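Sliding closet doors keep drifting open on sloping floor

Posted in Storage and Closets

Aliki Fragkou

We moved into an older house in Dunmore last July and put a two-door sliding closet in the back bedroom. The doors are the Voststead kind that run on a bottom track with a plastic guide at the top. The opening is 90 inches wide.

The problem is that the left door will not stay shut. I close it at night and by morning there is a gap big enough to put my hand through. I laid a level on the bottom track and the bubble is clearly off toward the right. The floor in that room slopes toward the window, and the installer put the track straight down on the floorboards. He says the doors are within tolerance and that I should adjust the rollers. I have turned the roller screws both ways. It changes how the door lines up with the side panel but it still drifts.

Is there a way to fix this without taking the whole thing out? I would also like to know if soft-close parts can be added later, or if they have to be ordered with the doors.

3 replies

harlan_m

Your installer is mixing up two things. The roller screws tilt the door inside its opening so the edge sits flush with the side panel. They do nothing about the slope of the track. If the track runs downhill the door will roll downhill, and better rollers will only make it roll faster.

You need to level the track. On a bottom-running system this is a half-day job:

Lift both doors out. Back door last, and have someone help you if they are mirrored.
Unscrew the track. If it was stuck down with adhesive tape, work a putty knife along it slowly.
Find the high end and leave that end on the floor. Shim up from there toward the low end, with a shim under every screw hole and one between each pair of holes. If you only shim at the ends the track will sag when a door passes over it.
Check with the longest level you can borrow. A short one will tell you it is fine when it isn't.
Screw it back down, snug but not tight, and check the level again before you tighten.

You will have a thin wedge-shaped gap under the front of the track. I covered mine with a strip of quarter round painted to match the baseboard.

One thing to check first is the clearance at the top. Raising one end of the track raises the door at that end. Measure how far the door sits up inside the top channel now. If there isn't room to spare, the door will bind, and then you are looking at trimming the side panel or moving the top channel, which is more work.

I did the same repair in an attic room that has a slope at one side, where the only full-height wall was the one the closet went on. I used the floor next to it to lay the doors flat while I worked.

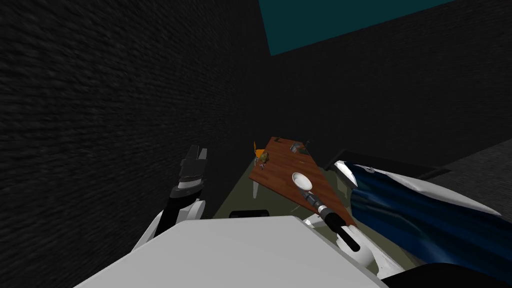 Table and floor from above, with the lighter wall at far right

On soft-close, it depends on the top channel. The dampers are spring units that sit in the channel and catch a small pin on the door. If your channel is open all the way along you can usually slide one in from the end. If the channel has a center rib you can't. Look up into it with a flashlight. The Bernus kit I bought cost $43 for a pair and took me longer to unpack than to fit. Check the door weight on the box before you buy. A damper that is too light for the door won't pull it in the last few inches.

A damper might also hold your door shut on a small slope, but I would not count on that as the fix. It will wear out early if it is always fighting the weight of the door.

skakasia_joe

just put a felt pad in the track where the door stops. mine has been fine for years. Or a rubber wedge. Not worth pulling it all up

P. in Dunmore

I agree with the first reply about leveling, but I'd ask the installer again before doing it yourself. Putting a track on a floor that is out of level without shims is an installation fault in my view, and "within tolerance" usually refers to the doors themselves. Look in the paperwork for the installation sheet. Mine had a line saying how far out of level the base could be over the full width, and the fitter had to come back and correct it – no charge. I waited 14 days for the visit.

If you do take the track up, vacuum under it and clean the rollers while the doors are off. I had 31 staples and a good deal of plaster dust under mine from when the old carpet was pulled. Some of it had worked into the wheels, and one door had a flat spot on its roller that clicked every time it went around. Replacement rollers are cheap, but take the old one to the store with you. There are several that look the same and don't fit.

Aliki Fragkou

Thank you all. I checked the top and there is plenty of room for the door to go up, so I will call the installer first and shim it myself if he won't come back. The channel is open with no rib, so I'll look at the dampers after that. I have put a felt pad in for now and it does slow the door down – it still opens a little by morning.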